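**For release 19th August**

**Pralville's free water stops are coming back, with longer hours and a good deal more shade**

PRALVILLE – Anyone who walked down to the farmers market during last summer's long hot spell will remember the folding tables under the sycamores, and very likely the people behind them calling out to passersby to come and have a drink. The Pralville Water Table, as everybody in town ended up calling it, is returning for the rest of the warm season, and we are so pleased to be able to say that it will be bigger this time around.

The program will run 24 stops across town, from the bus depot on Mill Street all the way out to the ball fields at Eten Park. Each one will be open from ten in the morning until six in the evening on any day when the county puts out a heat notice. The drinks are free, there is no sign-up, and you don't have to live in Pralville. If you are driving through with the kids in the back seat and everyone is getting cranky, please do pull over and say hello.

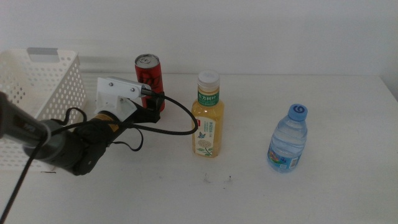
*A row of drinks on a white tabletop.*

The idea started in a small way. Virgil Pascu, a retired mail carrier who walked the Eten side of town for most of his working life, began leaving a cooler at the end of his driveway one January, of all months, after reading that older folks often don't drink enough in cold weather either. By June the cooler had become two coolers and a bench, and his neighbors were filling them nearly as fast as he was.

"I knew every porch on that route, and I knew which ones had somebody sitting behind the screen door with no air conditioning," said Pascu, who now coordinates the program. "People would hand me a glass of water over the rail and want to talk for a minute. I always figured I owed a few of those back, and I'm still paying them off, to tell you the truth."

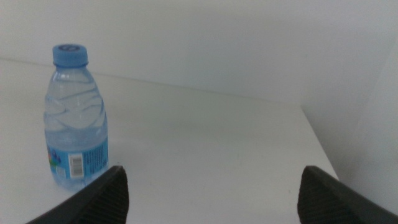

*Small bottles are easy to tuck into a bag or a stroller pocket.*

Last year 393 people gave at least one afternoon to the program, a number that still makes us a little teary in the office. They came from church groups, from the high school marching band, from the night shift at the Dritodier bakery (who showed up straight from work and brought rolls), and from just about every street in between. We are hoping for 590 this year, and the longer hours are a big part of that – two short shifts are a lot kinder than one long one when the pavement is baking.

Shade was the thing we heard about most in the comment cards, and we took it to heart. The Vasiliu family, who have run the hardware store on the square since before the square had parking meters, have donated canopies for every stop that doesn't have a tree over it. They have also lent us a storage bay behind the store, so the tables and chairs no longer have to travel home each night in the back of somebody's station wagon.
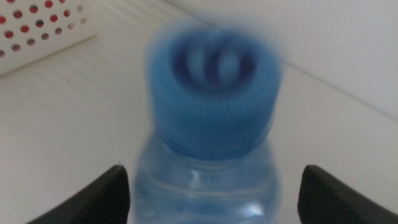

*A blue bottle with a wide blue cap.*

We would like to ask one favor of everyone who stops by. Please bring your own bottle if you have one. Every stop will have a big jug for refills, and the bottled drinks go further when they can be kept for people who have come out without anything. Empties can be dropped in the bins beside each stop, and the scouts will be taking them over to the recycling yard at the end of each week.

There is also a new visiting service for residents who can't easily get out of the house. More than 100 households have already asked to be on the list, and there is room for plenty of others. A pair of visitors will come by in the afternoon with cold drinks, check that the fan is working, and stay for a chat if a chat is wanted. Family members living out of town are welcome to call on a parent's behalf, so long as the parent has agreed to it.

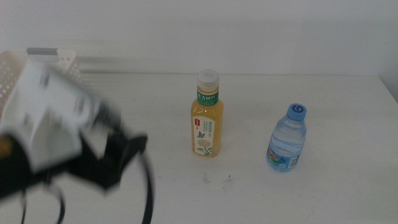

*White tabletop, white wall.*

To sign up for a shift, to ask for a visit, or to offer a spot for a table, please stop in at the Pralville town hall front desk or leave a note in the green box at Vasiliu Hardware. Training takes less than an hour and covers the signs of heat illness, when to call for help, and how to put up a canopy without pinching your fingers. Teenagers are very welcome with a parent's signature.

A map of all the stops will be posted at the library, the bus depot and the Eten Park snack window.

**Contact:** Virgil Pascu, Coordinator, Pralville Water Table, care of Pralville Town Hall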